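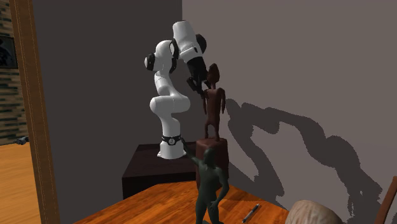 3.2 Tracing ownership through the Cindbridge ledgers

The second group of sources we relied on, and the one that gave us the most pleasure as well as the most trouble, is the set of workshop ledgers kept by Cindbridge, the small racing garage that prepared and stored cars for private owners during the years covered by this study. A ledger is a humble sort of document. It was written by people with oil on their hands who wanted to be paid, and they had no idea that anyone would someday sit down with their notes and try to work out which car was which. For that very reason we have come to trust the ledgers a good deal more than the race programs, which were often printed before the entry list had settled, and a great deal more than the sales brochures, which we discuss in Section 3.4.

Of the 18 Steltov coupes we set out to follow, 15 appear in the ledgers at least once under their own chassis number. The other three turn up only by the name of the owner or by some nickname used around the shop, and we had to match them by other means. One of these, entered week after week as "the Tokia car," puzzled us for most of a winter. Tokia was the dealership that first brought it into the country, and the mechanics went on calling it by that name long after it had been sold, repainted, and sold again. We were able to connect it to its chassis number through a gearbox rebuild, for which the serial number of the casing was copied out in full, and we are very grateful to the patient soul who took the trouble.

Matching by gearbox does have its dangers, and we would not want a reader to think we did it lightly. Racing cars are taken apart and put back together all the time, and a gearbox that began the season in one car might well finish it in another. We therefore agreed early on that no single part would be enough to settle the identity of a car. We asked for two stamped numbers, or for one stamped number together with a dated bill of sale, and where we could not find them we left the car as unresolved. This rule cost us two attributions that we were fond of, and that we still privately believe, but they are listed as open in the table of results.

The ledgers hold 207 separate entries for the cars in our group. Most are short – a set of plugs, a wheel trued, a tank of fuel charged to an account that was already overdue. A smaller number run to half a page or more, generally after an accident, and these longer entries proved the most useful to us, as they tend to list what was thrown away as well as what was fitted. When a front subframe was scrapped and a new one supplied, the chassis number was sometimes stamped again by hand, and the shape of the digits changed. Anyone who has compared the two styles side by side will understand how a perfectly honest car can come to look like a doubtful one, and how a later buyer, seeing an odd-looking stamp, might walk away from it.

We were helped enormously here by the recollections of Welington Macedo, who worked at the garage as a young man and who kindly read through our transcriptions over several long visits in February. He recognized the handwriting of most of his fellow mechanics and could tell us who tended to round off the mileage and who never did. He also cleared up the word "Ông," which is penciled in the margin beside 13 of the entries and which we had taken for some kind of parts code. It was the name the shop had given to its own spare engine, lent out to customers whose engines were being rebuilt and expected back by Saturday. Once we knew this, a whole string of engine numbers that had seemed to contradict one another fell into place, and one car we had been treating as two became a single car again.

We should say a word about memory, too. Mr. Macedo was always careful to tell us when he was sure and when he was guessing, and we have tried to carry that care over into our notes. Where his account and the ledger agree, we cite the ledger. Where the ledger is silent, we cite him and mark the point as oral testimony. They disagreed on only one matter of substance, the order in which two owners raced the same car over a single summer, and there we have followed the ledger, though he remains unconvinced and we have promised to look again if the missing entry forms ever come to light.

Figure 4. Ownership chains for the Steltov coupes as reconstructed from the Cindbridge ledgers. Solid lines mark transfers supported by two stamped numbers or by one number and a dated bill of sale; broken lines mark transfers supported by oral testimony alone.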